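### 4.2 Building the gripper in the shared workshop

We built the arm, which we call Rozīte, over 24 evenings in July at the Staritz workshop. Lautaro Ocampo cut the brackets by hand, and Valdis Vaher wrote the grasp planner.

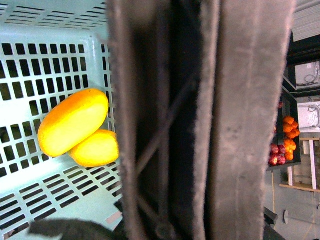
The joy of the design is how cheaply it can be mended! A worn pad comes off with two screws, and a fresh one goes on in minutes.

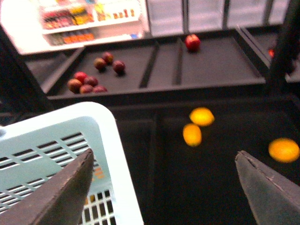 We logged 1,278 grasps in all, and more than 261 of them went into tuning the closing speed alone.
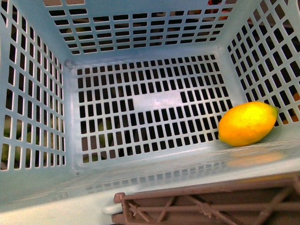 Placement was the part we enjoyed most. The planner picks a release height from the basket model, and slots make that model noisy. A lone lemon tucked into the corner of the floor, as in Figure 3, is a lovely hard case, with walls close by on two sides.

**Figure 3.** Lemon in the slotted basket.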